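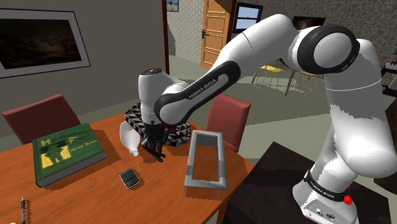
Munther Dabbas replied that the north elevation could not be painted in April, and that he would put this in writing if the Board required it.

The Board of Residents of Sorkholm House did require it. His letter was received the following morning and entered in the correspondence book under Works, External. It stated that the render on the north side held moisture until the middle of May, that masonry paint applied before then would lift within two winters, and that his firm, Zelenák Decorators, would not attach its name to the result. He remained the Board's obedient contractor.

Hajar Ramadan, Secretary to the Board, read the letter twice. She had held her post for 17 years and had in that time dealt with four painting firms, one of which had left its ladders behind and never sent for them. She drafted a reply acknowledging receipt. She then put the draft in a drawer and went outside to look at the wall.

The north elevation of Sorkholm House faced the Trostmont road and was seldom visited. Its colour was recorded in the minutes as Stone, although three earlier colours were showing beneath it. Beside the scullery window, at the height of a child's shoulder, the paint had come away in a patch the size of a tea tray. The layer under it was green.

She remembered the green. It had been the colour of the house when her mother was employed there, and the Board of that day had resolved to cover it on the grounds that it did not suit the district. Mrs Ramadan had been asked to carry tea to the painters. She had told her daughter that evening that they were making a poor job of it, in the rain, because the chairman wished it finished before the Sodville fair.

The Secretary placed her palm against the render. She kept it there for some time and then returned to her office, where she tore up the draft.

At the next meeting she reported as follows. The contractor had advised delay. The sum of £2,480 had been set aside for the whole exterior, of which £1,256 related to the north elevation, and no part of it would be lost by waiting. The Chairman observed that the Sodville visitors were expected at the end of the month and that the house ought to be seen at its best. The Secretary said that the visitors would arrive by the south drive.

The Chairman asked whether she was offering an opinion.

She said that she was, and asked that it be minuted.

There was a pause, during which the clerk was heard to turn a page. The motion to defer was put and carried. A further item was then raised by the Secretary without notice, concerning the colour. She proposed that Mr Dabbas be invited to submit a sample in green.

He came in June, with the sample on a square of board, and held it against the wall by the scullery window. It was slightly too blue. He looked at the bare patch, then at Miss Ramadan, and asked whether she would like it matched to that.

"If it can be done," she said.

He wrote it down in his book and went to fetch the scraper.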